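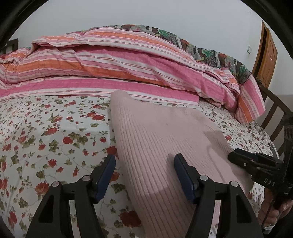 A folded pink knitted blanket on a rose-print sheet.

Flidden Opens Blanket Mending and Exchange Service in Gimness

GIMNESS, January – Flidden, a maker and seller of bedding for the home, announced today that its mending and exchange service is now open to all customers at the company's shop in Gimness. The service accepts blankets, sheets, pillowcases and bed covers of any brand and any age. Customers may ask for a repair, or they may leave a piece which they do not need anymore and receive a credit for the next purchase.

The opening follows a trial season in the Layug district, where the company operated a small counter inside its old warehouse. During the trial, 549 households brought pieces to the counter, and the mending team received 2,407 items in total. Most of them were blankets. The most common problems were open seams, pulled threads in knitted fabric and worn edges.

"We expected that people would bring mainly our own products, and we prepared our thread colors for this," said Milagros Tolentino, managing director of Flidden. "In the first week we already had to order many more colors. People brought blankets from their grandmothers, blankets from the market, blankets without any label. We were happy with this, but our shelves were not ready."

The shop in Gimness has a longer counter and a separate room for washing and drying. Every item is washed before the mender begins to work, because dirt in the fabric can hide a weak place. Customers who prefer to wash the item at home can tell this to the staff, and in this case the item only goes through an inspection.

The service is organized in two price levels. A simple repair, such as a seam or a small hole in woven cotton, has one fixed price which is written on the board at the counter. For knitted pieces, quilted pieces and all work on borders, the mender gives a price after looking at the item, and the customer can accept it or take the item home without payment. Flidden has 89 shades of thread in permanent stock in Gimness. If a shade is missing, the customer will be asked to choose the nearest one or to wait for an order.

Edgardo Villanueva leads the mending team. Before joining Flidden he repaired uniforms and curtains for hotels, and he trained all the present menders of the shop.

"A knitted blanket must be repaired slowly," said Villanueva. "If you pull the yarn too strong, the rib closes and you will see a line there forever. I tell the new menders to put the blanket flat on a bed or a big table and never on their knees. The weight of the blanket hanging down changes the shape of the stitches."

Villanueva also advises customers not to cut a loose thread at home. The thread can usually be brought back inside the fabric with a blunt needle, and when it is cut, the repair becomes bigger and more expensive.
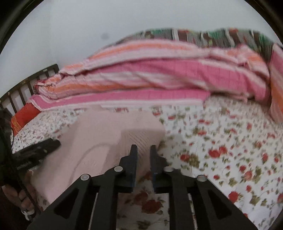
The exchange part of the service works in a different way. An item left for exchange is inspected, and the customer receives a paper credit on the same visit. Items in good condition are washed and sold on a separate shelf with a lower price. During the trial in Layug, 492 items found a new home by this shelf. Items which cannot be sold are cut and used as filling for floor cushions, which are produced by the workshop Zivik.

Zivik has worked with Flidden since the beginning of the trial. The workshop sorts the fabric by weight and by fiber before cutting, and it does not accept pieces with strong odor or with oil.

"Good filling is a mix," said Nipon Srithong, production manager of Zivik. "Cotton sheets alone become hard after some months of sitting. With some knitted wool or acrylic inside, the cushion stays softer. So for us it is useful that people bring different things, also the old and ugly ones."

Customers in Layug can continue to use the old counter until the end of the rental contract of the warehouse. Repairs accepted there will be done in Gimness and returned to Layug for pickup. The company is looking for a smaller place in the same district and will inform the customers at the counter when a decision is made.

Flidden will also offer evening mending lessons at the Gimness shop, beginning at 6:30 p.m. The first lessons will teach how to close a seam by hand, how to sew a new border on a blanket and how to store knitted bedding between seasons. Participants should bring one piece from home. Needles, thread and scissors are provided by the shop. The teacher will be Efren Gatchalian, who has made quilts for many years and who prepared the printed guide that customers can take for free at the counter.

The guide explains the meaning of the common washing symbols and gives advice about folding. Gatchalian recommends to change the fold lines of a stored blanket from time to time, so that the fabric does not become thin always in the same place.

About Flidden

Flidden produces and sells blankets, sheets and pillowcases for the home. The company has its office and its main shop in Gimness and a service counter in Layug.

Press contact

Eduardo Sison
Communications, Flidden
Interviews and visits to the mending room are possible by appointment. Please ask for the press desk at the Gimness shop.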